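How a Basket Is Woven

A basket is one of the oldest kinds of container people have made. People were weaving baskets long before there were plastic boxes or cardboard cartons, and in some places before they made clay pots. Many homes still have one, for bread, logs, toys or the washing.

This page explains how a woven basket is put together and why it keeps its shape. You will need a basket to look at while you read. If you have a toy brick as well, keep it handy.

What is wicker?

Wicker is not the name of a plant. It is the name for things woven from thin, bendy plant stems. Willow is often used in Britain. Cane comes from a climbing palm called rattan, which grows in hot, damp forests. Rush and straw can be woven too, but they are softer.

Most stems are soaked before weaving. A dry stem snaps when you bend it sharply, and a soaked one bends round corners. When the basket dries out again, the stems stiffen and stay where they were put.

Stakes and weavers

Look closely at the side of a basket and you will find two sets of strands.

The stakes are the ones that stand up. They go from the base to the rim, like fence posts. The weavers go round and round the basket. Each weaver passes in front of one stake and behind the next, over and over again, until it runs out and a new one is tucked in.

When a row is finished, the next row does the opposite. Where the first row went in front of a stake, the second goes behind. Every strand is squeezed by the ones next to it, so a basket can be made without glue or nails.

Base, sides and rim

Makers often start with the base. The stakes are then bent upwards, and the sides are woven from the bottom to the top. Last of all comes the rim. The ends of the stakes are folded over and woven into one another so that nothing can come undone.

A basket can be round, oval or nearly square. Square ones usually have rounded corners, as it is hard to weave a sharp one.

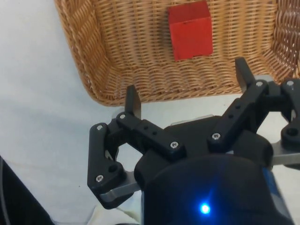 A red cube inside a honey-brown basket. The rim bends round at the corner.

Clem Lockyer makes baskets in a workshop in Gukcombe. She tells visiting classes to run a finger along the rim first. If the rim is smooth and firm all the way round, the maker took trouble over it. Her biggest basket, a log basket she calls Partington, took 22 hours to make. She once counted the times a weaver crossed a stake on one of her shopping baskets and got to 1,933.

Why are there gaps?

Stems are round or slightly flat, and they are never perfectly even, so they cannot fit together without any spaces. Hold a basket up to a window and you may see tiny dots of light coming through the sides.

The gaps are useful. Air can move in and out, which helps to keep things like onions and potatoes from going mouldy. Crumbs and dry mud can fall through some baskets too. Water runs straight out of most of them, so a basket is no good for carrying soup.
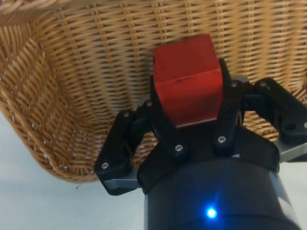
Try it: weave a paper mat

A flat mat uses the same pattern as the side of a basket. You need two sheets of coloured paper, a ruler, a pencil and scissors.

1. Fold the first sheet in half. Draw lines from the fold towards the open edges, two centimetres apart. Stop each line two centimetres before the edge.

2. Cut along the lines, starting at the fold. Open the sheet out flat. The strips in this sheet are your stakes.

3. Cut the second sheet into strips two centimetres wide. These are your weavers.

4. Push the first weaver over one stake and under the next until you reach the other side.

5. Start the second weaver the opposite way, under and then over. Slide it up against the first.

6. Carry on until the mat is full, then stick down the loose ends.

Now put a toy brick on the mat and lift the mat by two sides. Do the same with a few loose strips laid side by side. Which one holds the brick better?

Words to know

Stake: a strand that stands upright in the side of a basket.
Weaver: a strand that goes in and out of the stakes.
Rim: the top edge.
Rattan: the climbing palm that cane comes from.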